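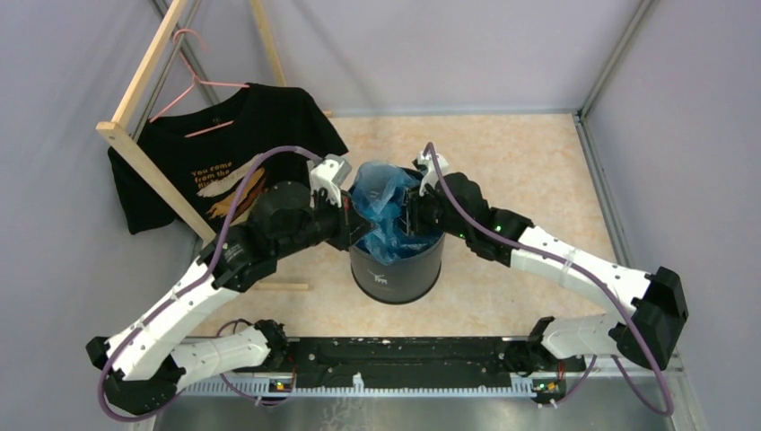

# Rindby Contestant Sash

The Rindby is our standard sash for pageants, title competitions and award nights. It is made to order in double-faced satin with the title or region name on the front panel. Most customers order one set for the contestants and a separate winner's sash, and both can go on the same order form.

**Minimum order:** 24 sashes
**Price for the minimum set:** $212, one-color lettering included
**Sold by:** Vornel Stage Supply

## Size and fit

The standard sash is 80 inches around before it is joined at the hip. This fits most adult contestants in an evening gown. It can be shortened at the hip with the two inside snaps, so a sash can be passed from one contestant to another between the rehearsal and the final.

A shorter youth sash, 61 inches around, is available for teen and junior divisions at the same price. You can mix adult and youth lengths in one order as long as the total meets the minimum.

If your male contestants will wear the sash over a suit jacket, order the adult length and leave the snaps open. For swimwear rounds, we suggest adding the clear shoulder grip. It is a soft strip sewn under the shoulder fold and it doesn't mark skin.

## Fabric

- Double-faced polyester satin, same color on both sides
- Folded and stitched edges
- Angled seam at the shoulder so the front panel lies flat
- Pointed or fringed ends (please choose one for the whole order)

White, ivory, royal blue, red, black, emerald and blush are kept in stock. Other colors have to be dyed and add two weeks.

## Lettering

Lettering is heat-applied in gold, silver, black or white. Gold foil looks best under stage lighting, but it does crease if the sash is folded. Matte lettering holds up better if the sashes will be worn for a full week of appearances.

Long region names are set in a narrower typeface so they stay on the front panel. We don't break a name over two lines unless you ask. Accented letters and Cyrillic are available at no charge. Please type the names exactly as you want them to appear, including capitals, because we copy the list straight from your form.

Embroidered lettering is offered on winner and runner-up sashes only. It needs a backing, and the sash comes out noticeably stiffer.

## Winner's sash

The Zinchenko is the wider version, with a lined back, rhinestone edging and a rosette at the hip. It can be ordered singly. Ask for a quote with your title wording and the year, if you use one. Many organizers leave the year off so an unused runner-up sash can be kept for the next season.

The Zirkedent crown band is sold separately and comes in a matching gold or silver finish. It has comb loops at both sides and a padded inner rim.

## Proofs and delivery

You will get a proof sheet by email showing every name in your order. Production starts when you approve it. Changes after approval are charged per sash.

Normal production is three weeks, plus shipping. Orders for spring finals should be placed early. September is our slowest month and rush orders can usually be fitted in then without the rush fee.

Replacement sashes for a late change of contestant can be ordered one at a time, if the original order was placed with us in the same season. Quote your order number.

## Care

Hang the sashes as soon as they arrive. Steam from the back, on low, and keep the iron off the lettering. Makeup marks should be dabbed with cold water and a white cloth. Don't machine wash.

## Questions about an order

Write to Yevhen Prokopenko on the sash desk through the contact form. Include your event date, the number of contestants and your sash color. Fabric swatches are free, up to four per customer.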